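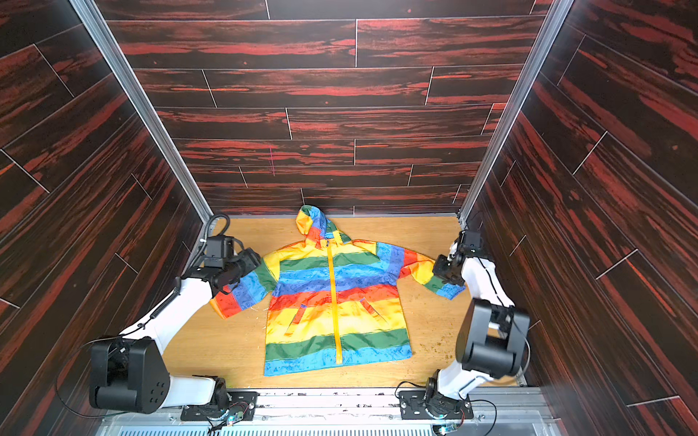 Inotum Two-Arm Folding Kit – Frequently Asked Questions

What is the Inotum kit?
Inotum is a bench-top kit for teaching two robot arms to handle clothes. Georgiou builds it in Stevthorpe and sells it to schools, labs and small laundries that want to try the work before buying anything bigger. Each arm has its own gripper, and both arms bolt to an aluminum rail along the front of the work area. A child's hooded jacket with a full zipper, like the striped one between the grippers, is a good size to learn on. Adult coats are harder and we suggest leaving them for later.

What comes in the box?
Two arms, two grippers, the rail, the control boards, cables and power supplies. The software is a download. You supply the computer and the clothes.

How much does it cost?
The kit is $1143 plus shipping. Sales tax is added at checkout where it applies.

Do the arms come assembled?
Yes. You bolt them to the rail, plug in the cables and run the setup program. Please run setup again any time you move an arm along the rail.

Can it fold a jacket on the first day?
No. The arms know nothing about jackets when they arrive. You guide them through the job many times and the software learns from those runs. Start with a towel, then a T-shirt.

Which fabrics work best?
Cotton and fleece are the easiest. Thin, shiny fabric can slide out of the fingers, so lay it flat and pick it up at a cuff or a seam.

Should zippers be open or closed?
Closed. Pick one way and stay with it for all your runs.

Does the floor of the work area matter?
Any flat, hard surface is fine. Wipe it down between sessions – crumbs and lint get into the finger joints.

Can I buy just one arm?
Not at this time. Spare grippers and cables are sold separately.

How long does shipping take?
Orders leave our Cloltcombe warehouse within seven working days. December orders can take longer.

What about the warranty?
The arms and boards are covered for two years. Finger pads wear out with use and are not covered.

Page last updated April 4, 2021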